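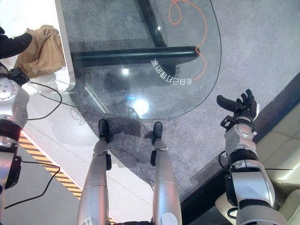 Chapter 3
Setting Up the Work Area

In the last chapter you chose a frame and a set of motors. Before any of those parts are bolted together, you need a place where the robot can be powered up, moved, stopped and repaired. This chapter covers that place. It applies whether you are building in a spare room or in a shared workshop.

Many first builds go wrong here. Ozan Öztürkmen and Benvinda Peixoto built their first household robot, Kaserent, at the Winomgate workshop in Fellville. They had a good arm design and a working controller by March. Their trouble came from the room. A motor cable caught on a table leg during an early reach test, the connector pulled out of its socket, and the arm dropped. The repair took two weekends. Their build log for November 17, 2019 has one line on the matter: "Cables first, then everything else."

We will use the Kaserent log throughout the chapter. You will find longer extracts in Appendix B.

3.1 What the robot has to work around

A robot that helps in a home will meet furniture. Glass tables are a hard case. Many depth sensors see through clear glass, or see the floor under it, and a lamp overhead can leave a bright spot on the surface that the software takes for an object. Rounded edges are harder to find than straight ones. Soft things such as cloths and towels have no fixed shape, so a grip that worked once may not work the next time.

Floors matter too. Carpet gives a little under a foot or a wheel, and a hard floor does not. If your area has both, test on each one separately before you let the robot cross from one to the other. Measure the step between them and write it down.

3.2 Marking the floor

Mark the limits of the robot's reach before the first powered test. Yellow-and-black hazard tape is cheap and easy to see. Stretch the arm out by hand with the power off, note the farthest point, and add 500 millimeters. Put the tape there. In a shared workshop, tell the other members what the tape means and post the same note by the door.

3.3 Cables

Any cable outside the robot's body can be stepped on, pulled or wrapped around a joint. Leave enough slack for the full range of motion, and tie the cable down 100 millimeters from each connector so that a tug does not reach the plug. Move every joint slowly through its range and watch the cable the whole time.

Before you go on

You will need your parts list from Chapter 2, a tape measure, cable ties, and a drawing of your room to scale. Section 3.4 begins with the emergency stop, which must be wired and tested before the motors are connected.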